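Amasby workshop weighs up a second folding robot

2018-10-08

The laundry robotics workshop at Amasby is drawing up its equipment budget for the coming year, and the largest line on the sheet is a second robot to work alongside the one already busy with shirts and cloths. Dinesh Dwivedi, who is putting the figures together, would like the order placed in January, if the quotes come back in time and everybody can agree on the grippers.

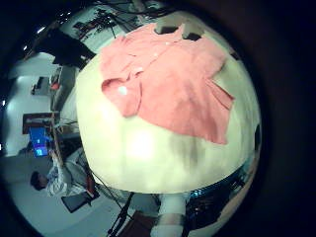

Photo: Mitali Dewan / Simus

Shirts take up a good deal of the talk, with their sleeves and collars and plackets, and Mr Dwivedi is keen that whatever is bought should cope with them as well as with plain squares of cloth. He has also asked for 60 extra garments in mixed fabrics and 2 sturdy work tables – small things next to a robot, he admits, but they do tend to get left off the list until the last minute.

Parisa Akbari has been arguing, very patiently, for patterned fabrics to be included too, along with plenty of bright plain ones like the orange cloth on the table.

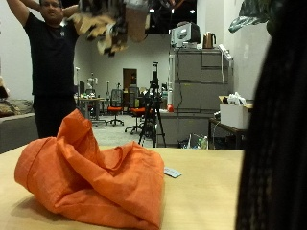
Grippers and spares

The finger pads are the other question. A set of replacements from Florken has been quoted at £895, and Mohit Tyagi would rather buy two sets now than wait nine weeks for a delivery halfway through the year. Cables and a service visit are being priced separately, and Shivam Tripathi is happy to hear from anyone nearby who has been through the same sums.

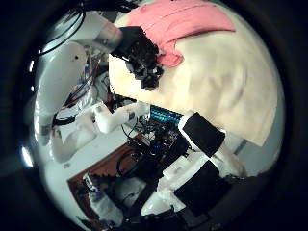
The gripper takes hold of a corner of the cream cloth.

Quotes are being gathered until the end of the month.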